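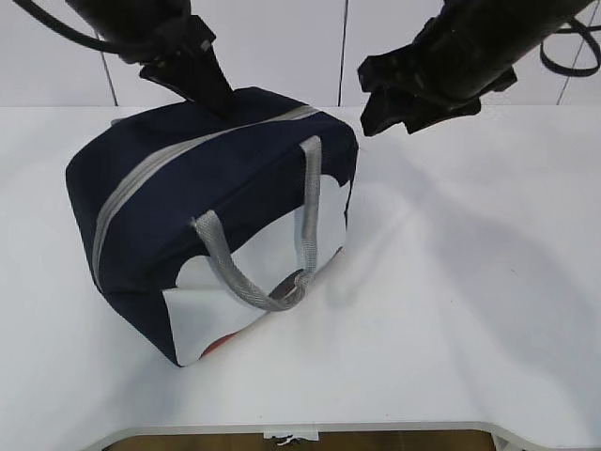 Navy lunch bag, gray zipper, gray handles

**Re: Insulated bags - zipper top or roll top?**

**karthik_m** - March 15, 2021

Bag is in the photo at the top. Navy outside, white printed panel on the side, two woven handles. I bought it to replace a Tralside roll top that started leaking at the corners. I carry one glass container, an apple and an ice pack to work. The walls are soft, so it bulges a bit.

Questions for people who have had this style for a while: does the zipper hold up, and do you wash the whole thing or only wipe it?

Karthik Matubbar

**pdxlunch**

Wipe only. I put a Kunine through the washer and the lining came away from the foam in two places. Dish soap, damp cloth, leave it open on the counter overnight.

**Orrin1636**

I've machine washed mine for two years. Cold, gentle, no dryer. If the lining came off it was probably glued. Look inside for stitching along the seams before you decide.

**pdxlunch**

Mine was stitched. It still came off. I wouldn't tell a new owner to try it.

**stellab**

Zipper question: the long zippers on these go bad at the corners first. Open it all the way before you load it. Most people open it halfway and shove the container in, and that puts the strain right on the turn. A little candle wax on the teeth helps.

I'd worry more about the white panel than the zipper. Mine had a light print too and it was gray in a month from riding on the floor of the bus. Baking soda paste got some of it out.

**Grabner_fan**

Roll top is better. No zipper to break, and you can squash it down when it's empty. I don't see why anyone pays for a box shape.

**karthik_m**

Because my container is square. In the roll top it always ended up on its side and I had soup in the bag twice.

**Orrin1636**

Same reason I switched. For soup get a screw lid anyway. I use a Singate jar and stand it in the corner with the ice pack against it.

**stellab**

Ice pack on top, not at the side. Cold air goes down.

**Orrin1636**

Doesn't fit on top with the jar in.

**karthik_m**

OK. I'll wipe it for now and check the seams tonight. There's some candle wax in the kitchen drawer, so I'll try that on the corners too.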